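Right, I'm going to say it: I think most of us keep stock cubes for the wrong reasons, and I include myself. I grew up in a house where the cube was treated as a bit of a cheat. My mum used them constantly and apologised every time. So when I moved out I decided I'd be a Proper Stock Person, with a big pan and a bag of bones in the freezer, and I kept that up for two winters before I admitted I was mostly making a greasy kitchen and a very average soup.

The bag of bones is where it goes wrong. You save a chicken carcass, you feel thrifty, you put it behind the peas. Then another one. By July you can't shut the drawer and it's far too warm to simmer anything for hours, so the lot goes in the bin and you've basically paid to store rubbish (very cold rubbish, but still).

Amrit Thibodeau, who runs our soup nights, thinks I'm being lazy. His view is that home-made stock is the one thing in a kitchen you can't fake, and he'll talk you through his method whether you ask or not. It's a good method! Carcass, onion with the skin on, a stick of celery, cold water, lid half on. I've eaten his broth with nothing in it but noodles and spring onion and I'd happily eat it again tonight. But Amrit likes standing next to a pan. I like sitting down.

What I'd argue for is vegetable peelings. Not the grand version with roasted shallots and a bouquet of this and that, just the ends of leeks, carrot tops, mushroom stalks, parsley stems, the outside bit of the onion. Keep them in a tub in the fridge for a few days, tip them in 900 ml of water, bring it up, turn it down and leave it while you do the rest of dinner. No skimming, no fat to lift off, and the pan rinses clean. Leave out anything cabbagey or the whole house will smell of school. Beetroot's fine if you don't mind pink risotto, and I do mind it, a lot.

Is it as deep as chicken stock? No. It's lighter and a bit sweet, and on its own it can taste like you've rinsed a salad. So I put half a cube in. There, I've said it. Half a cube and a splash of soy sauce, and Diane Després, who is fussier than anyone I've ever cooked for, had a second bowl of barley soup and asked who'd roasted the bones.

I do think salt is where people get caught out. A whole cube in a small pan that then boils down is like drinking the sea, and you can't take it back out, whatever your auntie says about potatoes. Go in with half, taste it at the end, and add more only if it's flat. Jade Tremblay doesn't salt hers at all until it's in the bowl, which I find a bit joyless, but her leek and potato is better than mine so maybe I should shut up.

The other thing I'd fight for is freezing it small. I used to freeze stock in great big tubs, and then you need a cupful for gravy and you're attacking a brick with a knife. Ice cube trays, then into a bag once they're solid. Nine cubes does a pan of rice for us. Write the date on the bag, even if you're sure you'll remember, as I once made a lovely risotto with what was meant to be lemon juice.
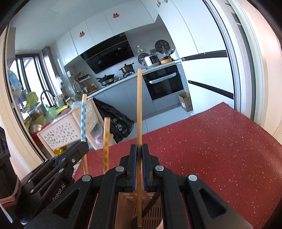
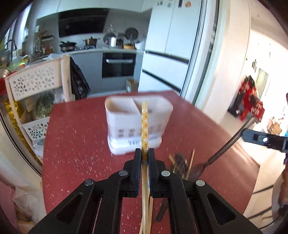 **Doucette Supper Club** | Kitchen pages

So that's my case, and I know Brock Arsenault is already composing his reply about marrowbones. Fine. If you've got the time and a cold wet afternoon, make the proper one and enjoy it. For an ordinary evening when you've come in hungry and the leek ends are sitting there, I'll take the peelings and my half a cube, and I'm not going to apologise to the soup.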